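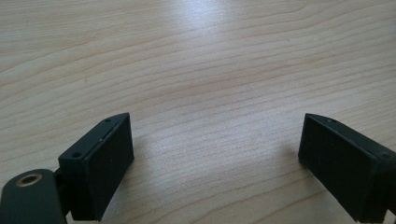
3. The Club Project

3.1 Setting and participants

The Grulelness project grew out of the after-school robotics club at Wavelar, where the second author, Ha-rang Ham, had been the faculty sponsor for several years before any of us thought of writing about it. The club meets in a classroom that belongs to the art department during the day and to us from 3:30 until the late bus. Students come and go over the year, as students do, and we made a decision early on that we would design the work so that a person who missed two weeks for a school play could sit down again and be useful within a few minutes. A good deal of what follows makes more sense with that decision in mind.

In earlier years the club had spent most of its time on wheeled robots and the regional contest, and we want to say clearly that we loved those years. But the contest season has a rhythm to it that leaves some students standing at the back of the room. The driver drives, one or two people program, and the rest tighten bolts and cheer. When Ha-rang Ham proposed spending the spring on teaching a robot arm by demonstration, the attraction was that every student in the room could hold the tool, and that each student's recordings would end up in the same shared collection whether that student wrote code or not.

The research questions for this section of the study are modest. We wanted to know how high school students learn to give good demonstrations, what they come to mean by the word "good," and whether looking back at their own recordings changes what they do the next time they pick up the gripper.

3.2 The tool and the task

Students recorded with a hand-held gripper that carries its own camera. The person holding it squeezes to close the fingers and relaxes to open them, and the camera, looking out over the fingers, records what the tool meets on the table. Students named the club's first gripper Nam, and the name stuck so firmly that it appears in all of our file folders and in a number of the student journals, where Nam is scolded and praised more or less like a pet.

Figure 2 gives the view that students learned to work from. The two black fingers reach in from the lower corners and stand well apart, with bare wood between them. A brass-colored bushing can be made out at lower left, in the linkage arm. Students quickly came to call this position "open and waiting," and the phrase was adopted by the whole club as the name for the posture from which every recording was supposed to begin. We did not suggest it, and we wish we had, as it turned out to be a far better piece of instruction than the paragraph we had written in the handout.

The task itself was plain tabletop rearrangement. A student placed a small object on the table, began a recording, moved the object to a second place, opened the fingers, backed away, and ended the recording. The objects came from a cardboard box of things that students brought from home or found in the art cabinets, and the club kept adding to it all spring. Soft things were popular at first and then fell out of favor, for reasons we come to in Section 3.5. Recordings were stored and reviewed in Evance, a small browser program that one of our graduates wrote for the club the summer before, and which lets a student step forward and backward through a clip with the arrow keys.

3.3 How the sessions ran

We tried a few arrangements before we settled on one that we liked. In the first weeks each student worked alone and handed the gripper on when tired, and what happened was what you might expect from a room full of teenagers at the end of a school day: the person with the gripper was busy and everyone else was on a phone. Beginning in February we moved to pairs. One partner held the gripper and the other, whom the students called the caller, set out the object, said when to start, and kept the log. They traded places whenever the caller felt like it, and we found that letting the caller decide did more for fairness than the kitchen timer we had been using.

Each session ended with what the club called the look-back. The lights went down, the snacks came out, and a handful of clips from the afternoon were projected on the wall with no name attached. Anybody could ask for a clip to be stopped. Students were asked to say what a robot could learn from the clip and what it might learn by mistake, and we did our best to keep quiet, though the first author's field notes record that she was not always successful at this.

The club set itself a goal of 2,000 recordings by the end of the school year. The number was chosen by the students and written very large on the whiteboard, and we let it stand although we suspected it was out of reach. At the close of the project the collection held 1,162 recordings that had passed the club's own review. We report this number with some pride. The students had become much harder to please as the spring went on, and late in the year a pair might well throw out a clip that the same two people would have been delighted with at the beginning.

3.4 Data and analysis

Three kinds of material inform this section. The first is the collection of recordings, along with the callers' logs. The second is the set of student journals, which were written in the last few minutes of each session and which range from a full page to a single word (the word was "tired," and it appears more than once). The third is our own field notes from the look-backs.

For the closest part of the analysis we drew 80 recordings from the collection, half of them made before the change to pairs and half made after, and the two lead authors watched each of them separately with the dates hidden. We noted how the recording began, whether the approach to the object was steady or had to be corrected, and how the fingers were withdrawn afterward. Where our notes disagreed we sat down together and watched again. We then read the journals alongside the clips, looking for places where a student had described in words something that we had marked in the video.

We should say that we make no claim here about how well a robot performs when trained on these recordings. That work is described in Section 5, and it depends on a number of choices that the students had no part in.

3.5 What the students came to notice

The earliest journals are almost entirely about success. A recording was good if the object got where it was going, and bad if it was dropped. By the middle of the spring the journals had become longer and, to our eyes, a great deal more interesting. Students began to write about the parts of a recording in which nothing is being held at all. One student wrote that she had started to think of the empty part at the start as "the part where you tell it what you are looking for." Another complained, at some length and with several underlines, about partners who began a clip with the fingers already half closed.

This attention to beginnings shows up in the recordings as well. In the clips made after the change to pairs, we more often saw the gripper held still and wide over the table before moving off toward the object, and we less often saw the hurried swoop that had been so common in the first weeks. We are cautious about the cause. The students were working in pairs, they were attending look-backs, and they were simply getting more practice, and our design gives us no way to pull these apart.

Light was the second thing. The tabletops in the room have a slight shine, and a pale patch of glare sits toward the far part of the view in Figure 2. For a long while no student mentioned glare in a journal. Then at one look-back a clip was stopped by a boy who had said very little all year, who asked whether the robot would think the bright spot was an object. The discussion that followed ran past the late bus, and we drove several students home. At the next session two pairs had turned their tables, one pair had pulled the blinds, and a fourth pair argued that the glare should be left exactly as it was, on the grounds that a robot would have to deal with windows sooner or later. We did not settle the matter for them. The collection holds recordings made under all of these arrangements, and the logs say which is which.

The soft objects went the same way. A stuffed frog had been the favorite of the whole club, in large part because it was so forgiving to pick up. In the journals we can follow the students growing suspicious of it. If nearly any squeeze would lift the frog, they reasoned, then a recording of the frog had little to say about where to squeeze, and one pair wrote a short petition to have it retired. The petition passed, and the frog spent the remainder of the year on top of the projector, from which it was taken down only for the group photograph.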